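3.2 Collecting Demonstrations by Remote Control

All demonstrations in this study were produced by people, with no scripted motions and no motion planner in the loop. An operator wears a pair of tracked gloves and a headset, and the pose of each wrist is mapped to the matching arm in the simulator. Finger joints are retargeted separately, using a small optimization that keeps the distance between the thumb tip and each of the other fingertips close to that of the human hand. We found in early trials that matching joint angles directly gave natural-looking hands that could not hold anything smaller than a mug. Matching fingertip distances gave slightly stiffer poses but far more reliable grasps.

The software layer that carries this mapping, which we call Jenura, was written for an earlier study on drawer opening and was extended here to two arms. It records joint positions, commanded targets, contact forces and the rendered view at each control step. The view given to the operator and the view given to the policy are kept separate. The operator may move the head freely to look around an object, while the policy is trained only on the fixed view above the table. This mismatch has a cost – operators sometimes rely on depth cues that the policy does not receive – and we return to it in Section 5.

The tasks are drawn from the Kutis set, a group of 18 tabletop activities built from common kitchen items. In the task used as the running case in this section, the pear is to be moved from the cutting board to the frying pan. The right hand does the picking and placing. The left hand is free to steady the pan by its handle if the operator judges this useful, and the instructions given to operators say nothing on the matter. The toaster and the round container play no part in the task and are treated as distractors. Their positions are drawn again at the start of each episode, subject to a minimum spacing from the pan and the board.

Fig. 4 shows a step from the grasp phase. The right hand has closed over the top of the pear, with the thumb against its lower side, and the left hand is open near the end of the pan handle. We label such steps as single-hand contact, even when the second hand is close to an object, so that the label depends on measured force alone.

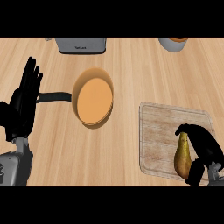
Fig. 4. Grasp phase of the pear-to-pan task in simulation. The right hand holds the pear on the cutting board; the left hand is open beside the pan handle.

3.3 Operators and Training Protocol

Demonstrations were recorded by two operators, Yogesh Kandpal and Devendra Chauhan, both of whom had used the glove interface before. Each completed a practice period of 90 minutes on tasks outside the Kutis set before any data were kept. A total of 1,000 episodes were retained for training. An episode was discarded if tracking was lost on either glove, if an object left the table, or if the operator called out an error and asked to start again. Hesitations and regrasps were kept. A policy that has seen only clean grasps has little to draw on when its own first attempt slips, and we preferred to leave this variety in the data.

The order of tasks was shuffled between recording periods to limit the effect of fatigue. Operators could rest at any time. Both reported that tasks with a tall or rounded object were the most tiring, as the gloves give no sense of touch and the hand must be held closed by effort alone. A simple contact tone was added in response. It sounds when the thumb and at least one other finger press on the same object, and it stops when either contact is broken.

3.4 Segmentation of Episodes

Each retained episode was divided into reach, grasp, transfer and release phases. The division is automatic and uses the contact forces together with the height of the object above its starting surface. Where a regrasp occurs, the episode returns to the reach phase and the count of attempts is increased by one. To check the procedure, 51 episodes were also segmented by hand, with the annotator unaware of the automatic result. Most disagreements fell at the boundary between grasp and transfer, where a round object may roll slightly on its support before it lifts clear.

We also compared the force threshold used here with the one proposed in the Stuterov toolkit. The lower Stuterov value marks contact sooner, and it tends to count a brief brush of the fingers as a grasp. The higher value was therefore used for all results that follow – including those for the left hand, which in many episodes makes no contact at all.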